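小剧场演出用的旧大提琴道具该怎么处理,才能上台又不伤琴？

浏览 2224 次　发布于 2024年12月15日　分类：戏剧与演出 / 道具与舞台技术

Prustitetti

我们是一个业余剧社，明年七月要在 Osimstead 剧场演一出两幕的家庭戏。剧里母亲年轻时拉过大提琴，第一幕琴一直立在客厅角落，第二幕她要把琴从盒子里拿出来，坐下，摆好姿势，但只拉一小段，后面就停住不拉了。导演希望这一小段观众能听到声音，而演员本人不会拉琴。

目前的情况是这样：社里有一把别人留下来的旧大提琴，面板有一条裂，从右侧音孔往下走，长度不到一个手掌。琴码是歪的，A弦没了，其余三根还在，但很松。琴弓的毛掉了一半。琴盒是硬壳的，有一个锁扣坏了。

我想问的有几点。第一，这把琴只当道具用，裂缝要不要先修？第二，声音是用录音放出来好，还是请人在侧幕现场拉好？剧场一共352个座位，观众席前两排离台口很近，演员的手假不假，前排看得很清楚。第三，演员从零开始练，只练姿势和运弓，要留出多少时间？

另外第二幕的布景是卧室，床在舞台左侧，琴从床后面拿出来。床和椅子之间的走道比较窄，琴盒打开以后基本就过不去人了。这个也想听听大家怎么排。

预算不多，道具这一项总共批了1340元，还要包括一盏台灯和一部老式电话。

补充：有人私信问能不能换成小提琴，不能，台词里写死了，而且后面有一句台词专门讲琴盒比人还高。

3个回答

Magaña

做过几年小剧场的道具和舞台监督，按你列的顺序说。

裂缝的问题。只当道具也建议处理一下。舞台灯一打就是两个小时，空气又干，裂缝很容易继续走。七月如果剧场开空调，后台和台上温差大，琴搬进搬出对面板也不好。不过不需要按演奏用琴的标准修，找琴行把裂缝用动物胶合上，里面贴一两块小木片就可以。不要自己用白乳胶或者502，以后真想修的时候会很麻烦，修琴的人要先花时间把你的胶清掉。

琴码一定要扶正。琴码歪着还上着弦，受力是偏的，倒下来会在面板上砸出印子。如果不需要出声，弦的张力调到能把琴码压住就行，不用调到标准音高。所有的弦不要一次全松掉，全松掉以后里面的音柱可能会倒，音柱倒了自己装不回去。

缺的A弦要补。观众不一定数得出来，但是三根弦的琴码看上去是空一块的，前排会觉得哪里不对。买最便宜的钢弦就行，二手的也可以，去问教琴的老师，他们换下来的旧弦一般都不扔。 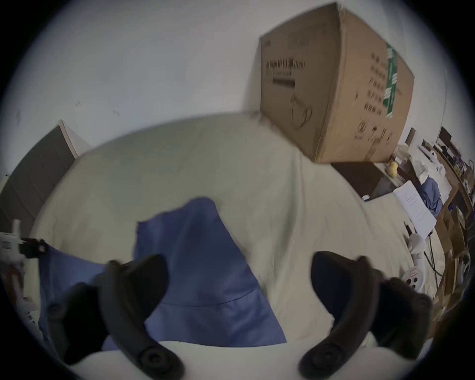

声音的问题。我两种都做过，个人倾向录音，理由是你们只有一小段，而且拉到一半要停。现场请人在侧幕拉，最大的麻烦是停的那一下。演员看不见乐手，乐手也看不清演员，靠灯光提示总会差半拍。录音可以交给音响，由舞台监督盯着演员的弓给口令。做法是这样：录的时候不要只录到停的地方，要往后多录几句，演出时由音响在弓停的那一刻切掉，这样演员早停晚停都能跟上。切的时候不能直接静音，要留一个很短的尾音，不然听着像断电。

音箱的位置比音质重要。如果声音从台口两边的主音箱出来，观众一听就知道是放的。找一只小的有源音箱，藏在演员椅子后面或者布景家具里，声音就从人那个方向来了。你们第二幕有床，床底下就可以放，线沿着地板走到侧幕，用同色胶带贴死。音箱不要直接放在台板上，下面垫一块厚毛毡，不然低音会带着台板一起响。

录音找谁拉也要想一下。剧里这个人多年没碰琴了，录得太漂亮反而不合适。我们那次找的是一位学了四年的学生，让她拉之前不要热身，第一遍就用了。

排练时间。姿势加运弓，不要求出声，我建议从进排练场的第一天就开始，每次排练前单独留二十分钟。左手反而好办，一小段曲子里手指的位置不会很多，记住几个点就可以。难的是右手，弓要走直，换弓要和录音对上。可以在弓毛上不擦松香，这样弓贴着弦走也基本没有声音，演员可以放心用力，不会缩手缩脚。弓毛掉了一半的那把要换毛，或者干脆买一把便宜的练习弓，价钱差不多。

走道的问题，我觉得是你们这几个问题里最该先解决的。琴盒打开的时候盖子朝哪边，要在地上贴标记，每场都一样。盖子朝观众打开会挡住拿琴的动作，朝后打开又占走道。我会让演员把琴拿出来以后，用脚背或者手把盖子合上再坐下，这个动作排进戏里，不用赶。坏掉的锁扣干脆拆掉，留着的话演员会下意识去扣它，扣不上就慌。

还有尾针。你们台板如果是刷过漆的，尾针会打滑，演员一坐下琴就往前跑。在落点粘一小块黑色橡胶，或者在椅子前腿拴一条带子，带子另一头有个圈，尾针插在圈里。这个拉琴的人平时也用，台上出现不奇怪。

钱的分配：修裂缝和调琴码先去问两家，报价会差很多。老式电话可以借，别买。

Wundska

楼上说得很全，我只补充演员这一块，我是拉琴的，帮一个学校剧社教过演员摆姿势。

最容易穿帮的不是手，是坐姿。没学过的人会坐到椅子最里面，靠着椅背，然后把琴抱在怀里。正确的是坐在椅子前三分之一，两脚踩实，琴的上沿靠在胸口，两个膝盖轻轻挨着琴的两侧，琴头在左耳后面一点。这个坐对了，后面怎么动都像。椅子要早点定下来，不要用有扶手的，高度换了整个姿势都要重来。

运弓让她先不看手，看前面。真正拉琴的人很少一直低头盯着弓。每天对着镜子拉空弦，十分钟就够，两个月以后应该能看。

曲子选慢的。慢的看着简单，弓要走得长，反而难，但是快的一定对不上。选那种一弓拉两到四个音、左手基本不换把的。第一把位里面能解决最好。

我不太同意录音就一定好。如果你们能找到会拉的人，把戏改一下，让她背对观众拉，换个会拉的人穿同样的衣服上，也是一个办法。当然这要看导演。

另外提醒一下，真琴从盒子里拿出来的时候抓琴颈，不要抓琴身边沿，更不要碰琴码。放回去之前先把尾针收进去。我见过忘了收尾针直接往盒子里放的，盒子内衬戳了一个洞。

Osimstead观众

去租一把不就行了，琴行都能租，按月算的，坏了赔押金。

Prustitetti

谢谢各位。租琴问过一家，对方听说要上台而且每场搬，不太愿意，押金也超出预算了，所以还是用旧的。

裂缝已经送去琴行看，说可以合，琴码也一起调，等报价。声音这一块跟导演商量过，先按录音加椅子后面藏音箱来试，排练场试过再定。背对观众那个办法导演不同意，说那一段要看脸。

琴盒盖子的事排练的时候发现，盖子朝床尾那边开正好，走道能留出一个人侧身的宽度，标记已经贴了。

还想追问一句，不擦松香的弓，灯光底下看起来和擦过的有区别吗？

Magaña

坐在观众席看不出来。要注意的是新弓毛出厂有时带一点松香粉，先用干布擦一遍再给演员用。另外不用的时候把弓毛松开，演员下场以后常常忘，让管道具的人收的时候顺手拧一下。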